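Four Schools, One Bus: How a Small College Conference Keeps Its Soccer Season Together
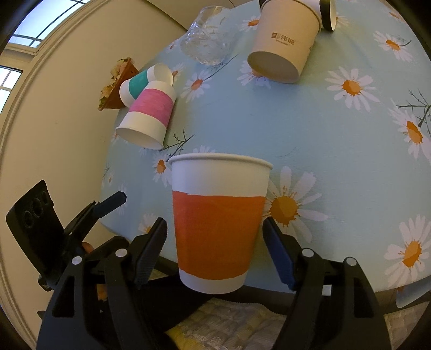 The spring meeting of the conference's men's and women's soccer coaches took up most of a Friday, and the longest item on the agenda was travel. It was the longest item last year too. Four schools play in the league, and the drive from Pernden College to Dalora State takes most of a morning when the mountain road is open and most of a day when it isn't.

Unai Nieto has coached the women's team at Turlow College for five seasons. He came to the meeting with a folder of bus receipts from the fall and a one-page proposal. Under his plan, the men's and women's teams from the same school would travel together for every conference weekend, share one bus and play back to back on the same field. The women would kick off at noon and the men at 2:30.

Turlow and Pernden tried this on three weekends last fall. Nieto said the main cost was time. Players on the women's team finished their match, showered, ate, and then waited through the men's match before the bus could leave. On the trip to Dalora the team got back to campus after one in the morning.

"They had class Monday, so it was fine," Nieto said. "If we'd played on a Wednesday I would have heard from every professor in the building."

The savings were real. Turlow's athletic department spent less on soccer travel than it had in any season since Nieto was hired, and the money went to a second athletic trainer who covers both teams. Before that, one trainer split her week between soccer and volleyball and missed a good number of practices.

Coaches at Woldemariam College were less sure. Their men's roster is the largest in the conference, and a shared bus would mean leaving players at home. The men's staff there dresses the full squad for home matches and likes to bring most of them on the road. First-year players who don't travel, the coaches argued, tend to be the ones who transfer out by March.

The compromise that came out of the afternoon session sets a travel roster for shared weekends and lets each school run a second vehicle at its own expense. It also moves the two Dalora weekends into the first half of the schedule, before snow becomes a concern. The athletic directors approved the change on May 16, 2025, and it takes effect this fall.

The other large item was the conference tournament. For as long as any of the current coaches have been in the league, the higher seed has hosted each round. That gives the regular season some weight, but it means the final can land on a field with no lights and bleachers for a few hundred people. Pernden hosted the women's final last year and drew 1577 fans, a record for the event. Many of them stood along the fence on the far side or on the hill behind the north goal. The concession stand ran out of hot food before halftime.

Pernden's coaches loved it and want to keep things as they are. Dalora State has offered its stadium as a permanent site for both finals. It has lights, a press box and parking, and the turf was replaced two years ago. It is also the hardest place in the conference to reach. The coaches voted 5-3 to keep the current format for at least one more year, with a new rule that a host school without lights has to start its final by one o'clock.

Smaller matters went quickly. The coaches asked for the same officiating crew to work both matches on shared weekends, which the assignor had already said he could do if he has the schedule by July. They agreed to exchange full match video within a day of the final whistle. Last season some schools posted theirs the same night and others took until Tuesday, and the coaches on the wrong end of that had plenty to say about it.

They also changed how the all-conference team is picked. Coaches will still not be allowed to vote for their own players, but ballots will now be due after the last regular season match and before the tournament. Nieto had pushed for that. One of his defenders was left off two years ago after a poor semifinal, and he still brings it up.

Turlow opens preseason camp in the second week of August. Nieto has eight starters back and is looking for a goalkeeper after his last one graduated. His first conference trip is to Dalora, on the shared bus, with a noon kickoff. He has asked the dining hall to pack two meals per player.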